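Okine Color Notes — README

Okine is a plain-text collection of notes on dyeing fabric at home, mostly cotton and linen, with a small corner for silk. It started as a shoebox of index cards and it has grown into something I get a real kick out of maintaining! If you dye in a kitchen, a garage or a bathroom and you've ever wondered why the same packet gave you plum one month and gray-mauve the next, you're going to like it in there.

What's in the collection

There are 44 recipe files and 69 swatch records. A recipe is the method, written so you could follow it. A swatch record is one piece of fabric that came out of one dye bath, with everything I wrote down at the time. Some recipes have several swatches and some have none yet (the walnut ones, mainly — I keep running out of husks).

recipes/ one text file per recipe
swatches/ one text file per swatch, plus swatches.csv with all of them in a single table
palettes/ 9 small sets of colors that sit well together
extras/ conversion tables, a soda ash chart, scraps

Fields in swatches.csv

swatch_id: a short code, never reused
recipe_id: which recipe it came from
fiber: cotton, linen, silk or mix
dry_weight_g: weight before scouring
dye_pct: dye as a percent of dry weight
bath_temp_c: the highest reading during the soak
soak_min: total time in the bath
rinse_count: how many changes of water
color_words: what I called the color by daylight, on dry fabric
fade_grade: 1 to 5, where 5 means I couldn't see a difference after the window test

color_words is my favorite column by a mile. It's free text and it is completely unscientific. "Wet slate," "grape soda," "the good blue" are all in there. Please don't try to clean it up!

Blank means I didn't write it down. Zero means zero. Older rows have a lot of blanks in bath_temp_c, from before I owned a thermometer that I trusted.

Notes on rinsing

Purples are where rinsing really shows. Most packet purples are a mix of a blue and a red, and the two parts don't grab the fiber at the same speed. Crowd the fabric and you get patches that lean blue next to patches that lean violet. I love that look on scarves and can't stand it on pillowcases, so the recipes say which way each one tends to go.

Start with cool water and keep it moving. Once the water is nearly clear, switch to hot with a little detergent, let it sit, then go back to cool. A bathroom basin is fine for anything up to a couple of dish towels. Bigger pieces want a tub, or at least a deep bucket. Open the cloth out between changes, or the folds hold on to loose dye and print it right back.

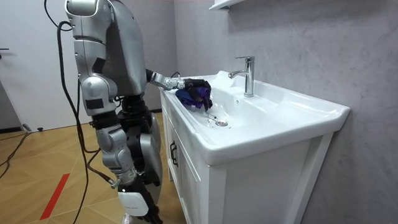

The window test

Every swatch gets cut in half. One half goes in a drawer and the other gets taped to a south-facing window for 4 weeks. Then I put them side by side and pick a grade. It's a home test with home weather, so a March grade and a summer grade are not the same thing. The month is noted at the bottom of each swatch file.

The Krawczyk recipes

Nine of the recipes carry the prefix "krawczyk." They come from a typed booklet that was tucked into a secondhand dye pot, with that name on the cover and no date. I've changed ounces to grams and left everything else alone, including the very firm opinions on vinegar.

Using the files

Anything that opens a CSV will work. Gister, the little script in extras/, prints a swatch and its recipe together on one page, handy for taping above the sink. Run it with a swatch_id after the name. It can't handle silk mixes yet.

Nilel is the next batch, all indigo, and it will get its own folder. Indigo needs different fields (number of dips, time in the air between dips) and squeezing them into this table was making a mess.

License

Use it, copy it, change it, sell what you dye with it. A mention is nice.

Last updated Thu 20 March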